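Jarkness Home Recycling Guide
Section 2: Setting Up and Using a Tabletop Bottle Basket

Revised March 5, 2021
Text: Leena Kuusisto. Household trials and notes: Surachet Kaewkla.

Section 1 dealt with the big bins outside. Now for the fun part! A tabletop bottle basket is the smallest thing in this guide and the one people write to us about most, and we love it. It's an ordinary plastic wastebasket that lives on a counter or table, right where the empties pile up anyway, and it takes plastic drink bottles and nothing else.

You probably own a suitable one already. Go look in the bathroom, the spare room, under the desk. The Vulwood household kit comes with a basket, liners and a sheet of labels, but every step below works the same with one you have at home.

What you need

A plastic wastebasket with a flat base
A steady table or counter with a wall behind it
A damp cloth and a dry cloth
Dish soap
Paper-backed labels and a marker
A larger bag or crate, kept somewhere else, for emptying into
Rissanen liners, small (optional)

Choosing the basket

Look for a wide mouth first. You want to be able to drop a bottle in without aiming. Height matters less than people expect, although a basket that comes up past your elbow when it's on the table is going to annoy you by the end of the week.

Plastic is our favorite material here. It's light, it's quiet when a bottle lands in it, and it can go straight under the faucet. Baskets with a ribbed or perforated section are great because they let air move around the bottles. They do need a liner or a tray if your bottles go in with drops still inside (see the caution under Preparing the bottles).

Note: Wicker and fabric baskets look lovely and soak up every bit of old soda. Save them for yarn.

Placing the basket

1. Clear the table completely. Yes, the mail too.

2. Wipe the surface with the damp cloth, then dry it. On stone or marble, skip vinegar and lemon cleaners and use a little dish soap in water.

3. Set the basket at the back of the table with its side close to the wall. Leave a finger's width if the wall is papered, so the rim doesn't rub.

4. Press down gently on one side of the rim, then the other. If the basket rocks, turn it a little and try again. If it still rocks, the base is warped and you'll be happier with a different basket.

5. Keep the area in front open. This is your landing zone, and bottles wait here before they go in.

6. Stand where you normally stand and reach for the rim. You should get there without leaning your stomach on the table edge. Slide the basket left or right until the reach feels easy.
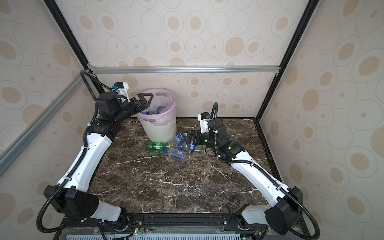
Fig. 2. Basket at the back of a dark marble top, with bottles in the landing zone.

The landing zone may be the best idea in the whole section, and the credit goes to Surachet. In his kitchen the empties used to go in one by one, full caps, half-drunk water and all, and the basket smelled like a locker room. Once he started standing them out on the table first and dealing with them as a small batch, the smell went away and so did most of the arguing. A batch takes 60 seconds. He timed it, more than once, with a good deal of pride.

Caution: Do not place the basket on a stove top, next to a toaster, or under a lamp that gets warm. Thin plastic softens at lower temperatures than you'd guess.

Caution: If there are small children or a dog in the house, keep loose caps off the table. Put them back on the bottles or drop them in a jar with a lid.

Preparing the bottles

1. Stand the empties in the landing zone. Small ones in front is handy, but any order will do.

2. Pick up the first bottle and tip it over the sink. Give it a shake.

3. Rinse if it held anything other than water. A splash is plenty — swirl, pour, done.

4. Check the label for a deposit mark. If your area has a deposit program, leave the label on and do not crush the bottle. The return machine in the store has to be able to read it, and a bottle folded like an accordion usually comes straight back out at you.

5. If there's no deposit, squeeze the air out. Hold the bottle sideways, press the middle flat, and twist the cap back on while you're still pressing. Very satisfying!

6. Drop the bottle into the basket, neck first.

7. Repeat until the landing zone is clear, then wipe it.

Caution: Never put a bottle in the basket if it has held motor oil, bleach, drain cleaner or paint thinner, even if it has been rinsed. Section 6 has a page on those.

Note: Neck first really does make a difference. The bases end up on top, the bottles nest better, and any last drops stay near the cap. Leena resisted this for months and now does it at other people's houses.

Using a liner

Liners are optional. If your bottles go in rinsed and drained, you can run the basket bare and just wash it now and then. If you have a perforated basket on a surface you care about, use a liner, or set the basket on a shallow tray.

1. Open the liner fully and shake some air into it.

2. Push it down until it touches the base. Run your hand along the inside to press out the big air pockets.

3. Fold the top over the rim by the width of your hand.

4. Tuck any extra into a knot at the back, where it won't catch a bottle on the way in.

The small Rissanen liners in the kit fit baskets with either a round or an oval mouth. For a square basket, go up a size. Reuse them! One liner can last for ages if all it ever sees is clean bottles.

Labeling

Put the label where the person dropping the bottle will see it, on the front just under the rim. "Bottles" is enough. We've tried longer labels, with little drawings of what goes in and what stays out, and people read them exactly once. If guests keep dropping in tissues and tea bags, move your regular trash closer before you make a bigger label.

On ribbed plastic, stick the label on the smooth band if the basket has one. Labels on ribs peel at the corners and collect fluff.

Emptying

Empty the basket when the bottles reach the rim. Don't build a tower, however tempting.

1. Bring the crate or larger bag to the table.

2. Hold the basket by the rim with both hands and tip it slowly over the crate. If you're using a liner, hold the liner against the rim with your thumbs.

3. Look inside for caps that stayed behind.

4. Put the basket back in its spot.

Readers in the Vondlow apartments can take full crates to room 428, where the shared bottle shelves are. Please stand your crate on the floor until there's shelf space. Deposit bottles go on the left side, everything else on the right.

Cleaning the basket

Every couple of weeks, or sooner if you notice a smell:

1. Take out the liner.

2. Fill the basket a third of the way with warm water and a squirt of dish soap. If it's perforated low down, do this in the bathtub or outdoors and just wash it with a sponge.

3. Work an old toothbrush along the ribs. This is where the sticky stuff hides, and it's oddly enjoyable to chase it out.

4. Rinse and turn upside down to dry.

Caution: No boiling water. The base can buckle, and then you're back to a basket that rocks.

If something isn't working

Bottles keep missing the basket. It's too far back, or the mouth is too narrow. Pull it forward by a hand's width and try that for a few days before you go shopping.

The landing zone never clears. Pick a set moment for the batch, such as while the kettle boils. It also helps to shrink the zone by putting a plant on part of it.

The basket slides when a bottle goes in. Dry the table under it, then put a square of rubber shelf mat beneath the base.

Fruit flies. Something went in with juice in it. Empty, wash, and keep the basket off the table overnight. In September, when the plums are in and the flies are everywhere, we rinse every bottle, water bottles included.

The family ignores it. Give it time, and let them do the squeezing step. Surachet's two kids now compete over who gets the flattest bottle, and he hasn't had to ask them to do a batch since they started.

Spare labels are printed on the inside back cover. Section 3 continues with glass jars and lids.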